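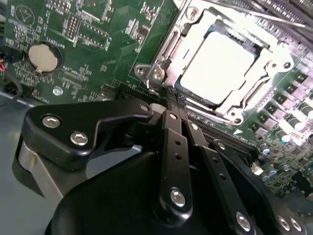

Will I lose my files if I change the little round battery on the motherboard?

Your files stay where they are, on the hard disk or the SSD. The battery keeps only the clock and, on many older boards, the BIOS settings. After the change you set the date and the time again, check the boot order, and save before you leave the menu.

Open computers at the Sivari workshop
Gallery, updated 26/08/2022

Sivari is a small repair room in Skiditz, on the ground floor behind the former post office. We take desktop computers, office machines and now and then a server which somebody wanted to throw away. Visitors often ask what is inside, so we made this gallery. Under each title are a line or two, sometimes more, when we had something to tell. The texts were written in the evenings and they are not a course. If you find a mistake in them, please write to us and we will correct it.

Processor in its socket
A silver metal processor cover, with the battery of the board not far away. When the metal bracket of a socket is lifted, please keep your fingers away from the contacts. On sockets with thin springs a bent contact is hard to see and very hard to make straight again.

The load lever
In this kind of socket the lever presses the processor down. It needs more force than people expect, and the first time it is a little frightening. If it does not want to move at all, stop and look if the processor sits the right way round.

Old thermal paste
Dry paste comes off with isopropyl alcohol and a paper coffee filter. We tried kitchen paper before, but it left fibres. New paste: one small drop in the middle, and we let the cooler spread it.

Capacitors
We look at them first when a computer restarts without reason. A healthy one with a metal can has a flat top. The one we change most often is 1000 microfarads, and we keep a full drawer of them from Procházka, the electronics shop near the bridge.

Memory slots
Half of the "dead" computers that come to us in December start again when the memory is taken out and put back. The people heat their rooms, the machines stand under the desk in the dust, and then they stop. Press on both ends until the clips close by themselves.

Dust
We blow it out in the yard with a hand pump. Hold the fan with one finger so that it does not turn. A vacuum cleaner is not a good idea near the board, we had one bad experience and one is enough.

Screws
There are short and long ones, fine thread and rough thread, and they like to mix. We put them in the lids of jam jars, one lid for each step, and the lids stand on the table in the same order as the work was done.

Cables at the front of the case
Power switch, reset, disk light. If the light does not work after a repair, turn its plug the other way. The switch does not care about the direction. Before you pull these plugs out, take a photo with your telephone, even if you are sure that you will remember them.

Power supply
This one we do not open for visitors. We test it with a meter, and if the values are wrong it goes out of the case and we fit another. A tested second-hand supply costs 885 crowns with us, work included.

The Drideo cabinet
Drideo is our own name for the tall cabinet by the door, from the sticker that was on it when we bought it. Boards waiting for a second life are inside, each one in an antistatic bag with a paper label. At the last cleaning there were 18. The label says what works, what does not work, and if there is a processor in it.

After the repair
Each computer stays on for one night with the case open. In the morning we read the temperatures, close the side panel and call the owner. Sometimes the owner has already bought a new one in the meantime, then we ask if the old one may go to the school.

Prices and visiting

Looking is free. Cleaning with new thermal paste is 1000 crowns for a desktop, and a battery change we do while you wait. You may stay at the table and watch, and children are welcome if they keep their drinks on the window side. For laptops please write first, we do not have parts for all of them.

Ring twice at the yard entrance. The bell on the street side belongs to the dentist.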